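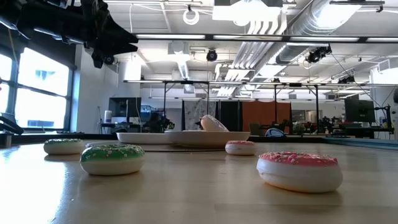

Notes for the talk - ward by-election, Rardale
Speaker: Godfrey Wanyama
May 13, 2026

Opening. Thank the hall. Say who I am and that I was an agent at the Makori Road polling station, so I saw only one station out of nine.

The count. 1,049 ballots cast across the ward. The winning margin was 24. Two stations opened late, Makori Road and Gestov Primary. Read these slowly, people will be writing them down.

Why the late opening matters. The register for Gestov went to the wrong station first. Voters who came before work were told to wait, and some left. I can't say how many. Don't guess if pressed.

What we are asking for. The presiding officer's log from both late stations, made public. Registers checked the evening before. A phone number on the door that somebody answers.

Pause for questions. 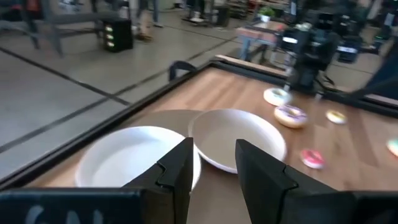
Can the result still be challenged?

A petition can be filed by any candidate who stood, and the time limit is in the notice pinned up at the ward office. Our group was not on the ballot, so we can't file one ourselves.

Last part. The council seat is up again in January. Anyone who wants to be an agent should leave a name with the Flirnora desk at the back - training is one evening. Mention that agents need to bring their own voter card.

Hand back to the chair.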